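Home | Diary | Older entries | About me | Contact

April, late evening

Today the gripper dropped its force limit again, and this time I was standing next to it. I want to write it down while I still remember the order of things.

We were in the small kitchen at Hostholm, doing the pick tests with packaged food. The Bendus controller had worked well all morning. After lunch I restarted it, and it came back with the default setting: 40 newtons, and not the low value which I had saved. There was no warning on the screen. The fingers closed on a cracker packet and I heard the crackers break. I pushed the stop button, but the fingers did not open. They stay closed when the power is cut, and I knew this from the manual, but I had never needed to think about it with my own hand so near. 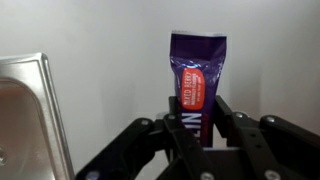 My saved settings are lost at each restart, I am now almost sure of it. I restarted 2 times more and both times the value was wrong. So I typed the low limit by hand and continued with the snack bars. A wrapper is a difficult thing for such a test. The mixed berry one is purple and shiny, and it has creases in the film already, so from the creases I cannot judge if the fingers press too hard. I must read the force log for every grasp, and this is slow work.

I wrote to Drukow, who sold us the controller, and asked for a check at startup that refuses to move if the limit is not loaded. Until they answer, I have put a paper note on the cabinet: read the limit first, hands away. Tomorrow I will ask if Santoro can lend us their old release tool. My thumb is fine, only my heart was fast.

Comments (2)

gearbox_mum: We had the same with an older unit. Check the backup battery on the board, ours was dead.

tomasz77: Please do not trust a paper note for long!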